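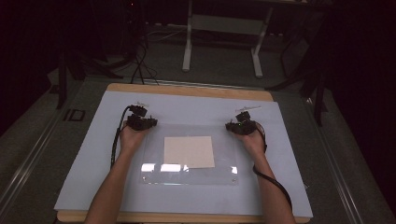

The Drovard Clear Panel, After One Long Winter of Paper Folding

Review by Tapio Nurmi

I fold paper. I have done it since a dull January when the heating went out in my apartment and there was a stack of wrapping offcuts by the door, and I have been buying equipment for it ever since, which is impressive for a hobby whose entire sales pitch is that you need no equipment.

The Drovard is a rectangle of clear acrylic with hardware near the corners. You put it on a table. Then you put your paper on it. If you're still reading, you're either in the market for one or you already own one and want to hear that you did the right thing, and I'll try to be useful to both camps.

What I was using before

A cutting mat, like everyone. Cutting mats are fine until the first time you run a bone folder down a long crease and the paper picks up every scar from the last three years of knife work. I had a sheet of tan stock come out with what looked like a road map of Plesemton pressed into the back. I tried the glass out of a picture frame for a while, and I still have the thumb to show for it. I tried a marble cheese board from Rankin, which was smooth, cold and heavy enough that I stopped putting it away, and eventually somebody cut cheese on it.

Setting it up

There is a leaflet. It explains in four languages that the clear side goes up, and both sides are clear. Peel off the film before you tighten anything, or you will spend an evening picking blue shreds out from around the screws with a toothpick. Ask me how I know.

The corner screws on mine arrived finger-tight at best. I snugged them with a small screwdriver, went a hair too far on one and heard a tick that took a year off my life. No crack, as far as I can find. Go easy.

I keep the panel on a big pale board, which sits on the table and covers most of it. The board was a separate purchase from Mitovport and I resented it, but clear acrylic directly over wood grain is hard on the eyes. You try to line up an edge and the grain is pulling you three degrees left. Over something pale the paper stands out properly, particularly the beige and light tan sheets I use for practice because they're cheap and they show a crease well.

Working on it

The surface is the good part. Paper slides when you want it to, a squared-up sheet turns under your fingertips with almost no drag, and the creases come out crisp, with no give underneath. I folded the same base on the mat and on the panel one after the other and the panel version had visibly sharper points. My sister said they looked the same. My sister also thinks the cheese board was for cheese.

A plain square in the middle of the panel leaves decent room on all sides for your hands, and that matters more than I'd have guessed. On the old mat my wrists were always hanging off something. I do wish the screws were somewhere else. On big sheets you will find a corner of your paper riding up over one, usually during the one fold where it counts, and then you have a small round dent in your crane.

Now the glare. If you have overhead lighting, you will have your overhead lighting twice: once on the ceiling and once across the panel, in bright white rectangles, right where you're trying to see a pencil mark. Mine form a neat row along the near edge. You can slide the paper up to dodge them or lean your head over until your neck complains. A desk lamp off to one side with the ceiling light off is the real fix, though then the room looks like you're forging passports. A matte finish would solve it. Drovard does sell a matte version, at a price that made me go and look at my own panel again and decide I loved it.

Static is the other thing. Wipe it with a dry cloth and tissue-weight paper will cling to it with real feeling. A barely damp microfiber calms it down. Heavier stock doesn't care.

Fingerprints: yes. All of them, forever.

Wear

I logged my models this year, for reasons I won't defend, and I'm at 428 on this panel. There are fine hairlines in the middle where the bone folder does its work, and you have to tilt your head to find them. One deeper scratch near a corner came from a wristwatch. Take off your watch. I have never cut on it and don't plan to, whatever the box says about "all craft purposes."

The box also says it is good for 1000 hours of use, and I would love to meet the person who sat there.

Who should get one

If you fold now and then, use the kitchen table and be happy. If you do tessellations, or anything where the precreasing takes longer than dinner, you'll notice the difference on the first sheet. People who work mostly with tissue foil can skip it, the static will drive you up a wall. Sheets much bigger than the panel are no fun either, for the screw reasons above.

I'd buy it again. I'd buy it with the screws recessed, a matte top and a leaflet that admits there's film on both sides, but I'd buy it again.

Four stars. The missing one went to the toothpicks.

Posted 18 September 2021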